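3. Materiales y procedimiento

3.1. El problema de comparar salmueras domésticas

Quien haya intentado reunir recetas de aceitunas aliñadas de una misma comarca sabe que la dificultad no está en encontrarlas, pues la gente las comparte con una generosidad que todavía nos conmueve, sino en ponerlas unas al lado de otras. Una familia mide la sal por puñados, otra por tazas desportilladas y una tercera echa sal hasta que flota un huevo. En esta sección contamos, con algo de calma, cómo convertimos esas costumbres en cantidades comparables. 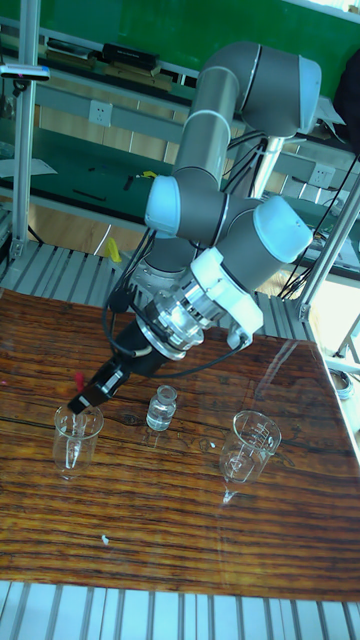
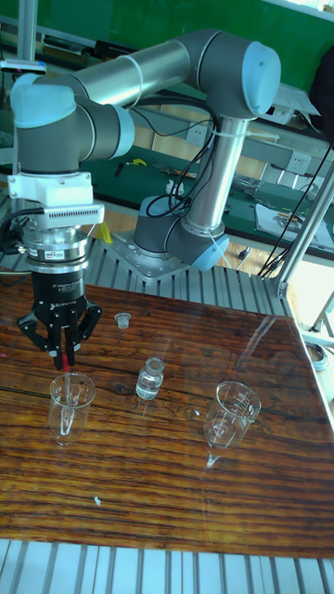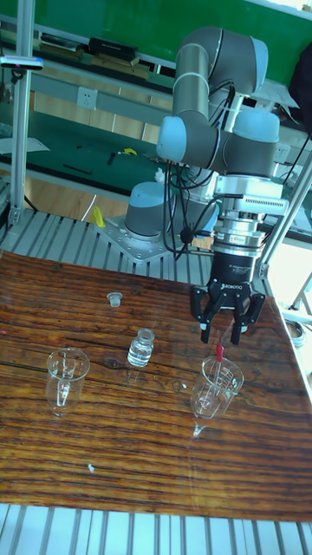

Figura 3. Mesa de madera. En la última imagen, material de vidrio: vasos de precipitados, un frasco pequeño con líquido transparente y un cuentagotas de perilla roja.

El corpus de partida procede del archivo oral Presalura, que recoge testimonios sobre conservas caseras en el valle de Serrano y del que aprovechamos 1298 fichas. No todas servían a nuestro propósito: algunas hablaban de alcaparras, otras repetían una misma receta contada por dos hermanas (con variantes deliciosas, todo hay que decirlo) y bastantes se interrumpían justo al llegar a la sal. Tras una lectura paciente conservamos 1045, que son las que sostienen los resultados de la sección 4.

Cada ficha se transcribió respetando las palabras de quien hablaba. Anotamos la variedad de aceituna, el tiempo de endulzado en agua, el número de cambios de agua, la proporción de sal y las hierbas del aliño. Cuando la medida era un recipiente, pedimos a las familias que lo buscaran en la alacena y lo llenaran como siempre, sin rasar ni corregir nada, y pesamos el contenido. Volvimos a las casas en julio, que no es época de aceitunas pero sí de sobremesas largas, y aquellas tardes nos dieron más información de la que cabe en una tabla.

3.2. La prueba del huevo

La prueba del huevo merece unas líneas aparte, por lo extendida que está y por el cariño con que se defiende. Consiste en añadir sal al agua hasta que un huevo fresco asoma en la superficie, y quienes la practican discuten con verdadera pasión si la parte visible ha de tener el tamaño de una moneda pequeña o grande. Un huevo de varios días flota antes que uno recién puesto, de modo que la misma regla lleva a salmueras distintas. Por ello registramos también la antigüedad del huevo, dato que casi todas las casas con gallinero conocían de memoria.

3.3. Clasificación de los aliños

Agrupamos los aliños en 17 familias, según la hierba dominante y la presencia o ausencia de ajo, naranja amarga y vinagre. La primera clasificación se hizo a mano, sobre fichas de cartulina extendidas en el suelo, y después se trasladó a la base de datos Zakia, donde puede consultarse por pueblo y por variedad. El tomillo y el hinojo aparecen juntos tan a menudo que dudamos mucho en separarlos; al final los mantuvimos como categorías distintas, pues en las aldeas altas el hinojo se nombra siempre primero y se recoge en otro momento del año.

Para las fichas en las que la hierba se designaba con un nombre local recurrimos al glosario Trorix. Los nombres que no figuraban en él se dejaron tal cual, entre comillas, y se listan en el apéndice B.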